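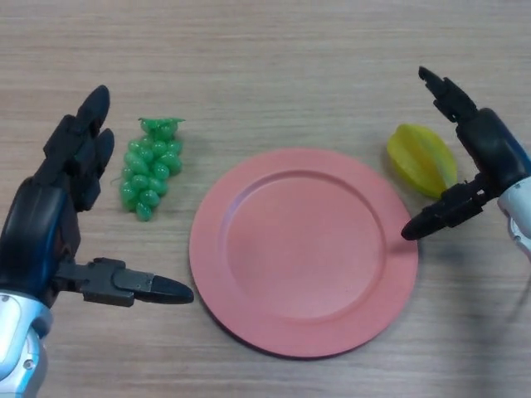 Play Food and Tableware: March Notes

The Musesitz toy library now holds 1,190 catalogued pieces in the kitchen category. Plastic fruit is checked on return for split seams and missing stems – grapes tend to fail where the stem joins the bunch. Wash in lukewarm water with dish soap and air-dry on a rack. Do not use the dishwasher.

Plates are now stored by diameter, with color ignored. Star fruit and grapes go in bin 5, along with any fruit that does not come apart. Cutting fruit with hook-and-loop halves stays in its own bin.

Replacement requests go to Sólveig Ragnarsson before noon. Please quote the item number from the bin card – a description of the piece is not enough to place an order.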